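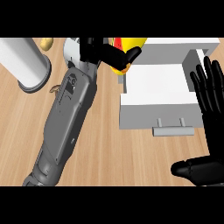
Anodized 6082 parts come back different shade, who should pay?

Started by kxenos_turning

Good morning to all. I read this forum for a long time but I write rarely, so please excuse my English where it is not correct.

We are a small shop with two milling machines and one lathe. In April we made a batch of 20 housings in 6082 aluminum for a customer who builds lighting equipment. The drawing says "black anodize, matte" and nothing more. We do not anodize in our shop, we send everything to Plivska, and we have worked with them without problems.

This time 9 of the housings came back with a clear brown tone. Under the lamp in my office you can hardly see it. Near the window you see it immediately. The customer put them beside the others, made photos, and now he does not want to pay for any of them until we replace the brown ones.

Plivska says the dye was the same and the bath was the same, and that the reason is my material. It is true that I bought the bar from two suppliers, as the first one did not have enough in stock. Both certificates say 6082 T6. I have both of them in the folder.

My question is simple. Who should pay for the new parts? And is it possible to strip and anodize again? The bores have a tolerance and I am afraid they will grow.

Kosmas Xenos

burr_hunter

If you mixed bar from two mills in one batch and didn't tell the plater, I'd say it's on you. Sorry. Same alloy number doesn't mean same chemistry. The range for silicon and manganese in 6082 is wide and dye takes differently on it.

oldquill

I would not go so fast. Brown on black is very often poor sealing or too short time in the dye. Kosmas, do the 9 brown parts all belong to the second bar? If you don't know this, then neither you nor Plivska can say it is the material.

kxenos_turning

Thank you both. I have to admit I do not know. We did not mark the parts by bar. They went in the same box after deburring. I know this is bad practice and we have already changed it, now we have two boxes with a paper inside.

burr_hunter

Well, there goes your argument with the plater.

drawbar_lena

It goes for the plater's argument too! They claim material but they can't prove it either. Did they rack all the parts together in one load? Ask them for the rack sheet. We had the same discussion with a shop near Drernine two years back and it came out that they split our parts on different racks and one rack had bad contact. Thin coating, less dye, brown parts. They measured the thickness and it was clear in five minutes.

So before you talk about money, have the coating thickness measured on one good part and one brown part.

kxenos_turning

This is a very good idea and I am a little ashamed that I did not think about it. We do not own such a gauge. I will ask Stergiou, they have a measuring room and they are not far from us.

About the stripping, does somebody have experience? The bore is H7 and it was masked with plugs.

oldquill

Stripping in caustic eats metal, and it will eat the masked bore also if they do not plug it again. Every strip and re-anodize makes the part a little smaller before the new layer grows. On outside faces usually no problem. On an H7 bore I would not do it without new plugs and a test with one part that you can afford to lose. Also threads. If you have small threads, look at them before and after.

sixth_axis_pete

Strip never looks the same as new anyway. The surface gets more dull. You will end with 11 parts in one look and 9 in another and the customer will complain again. Make new ones, from one bar, and send all in one load.

drawbar_lena

Disagree, on matte it can be fine. If they were bead blasted before, blast again after the strip and you will not find the difference. On a machined finish, yes, you will see it.

kxenos_turning

They were blasted, yes. By Plivska also.

I have now the numbers. Stergiou measured 4 parts for me, two of each color. The good ones and the brown ones are different, the coating on the brown ones is thinner by almost a third. I sent the report to Plivska yesterday at 16:00 and I asked very politely for the rack sheet.

oldquill

A third is a lot. Alloy difference inside 6082 would not give you this in one load with the same current. I think Lena is right.

burr_hunter

OK, I take back part of what I wrote. But I still say you carry part of it. "Black anodize, matte" with no thickness, no class and no reference sample is an invitation for trouble. What did your purchase order to the plater say? If you just copied the drawing note, they can tell you any thickness is within the order.

kxenos_turning

I copied the drawing note. You are correct, there is no thickness in the order.

I was thinking that the customer is responsible for the drawing. But when I read my order again with your eyes, I see that it was my task to ask him.

sixth_axis_pete

It's always your task to ask, the customer doesn't know either. We keep 3 color chips for each regular customer: one for them, one for us, one for the plater. The chip has to come from the same alloy. Prurnden do this for free if you order often, maybe Plivska will too.

drawbar_lena

Chips are nice but they fade if you leave them near the window. Keep them in a drawer.

kxenos_turning

I write to tell you where it stands. Plivska answered. They did use two racks. They do not say it was a mistake, but they offer to strip, blast and anodize the brown parts without charge, with new plugs in the bores. I pay the transport. They will do one part first and I will measure the bore before they continue.

The customer agreed to pay now for the good parts and to wait for the rest. He also sent a new revision of the drawing, with a thickness range. He wrote the range for hard anodize, so I have to call him about this.

burr_hunter

Fair result. Post the bore size when the test part is back, please, I'd like to know how much you lose.

oldquill

Measure it at the same temperature both times. And check the threads!

kxenos_turning

I will do it. The threads are M4 and there are many of them, so I will use the gauge on each one of the test part. I will write when it arrives.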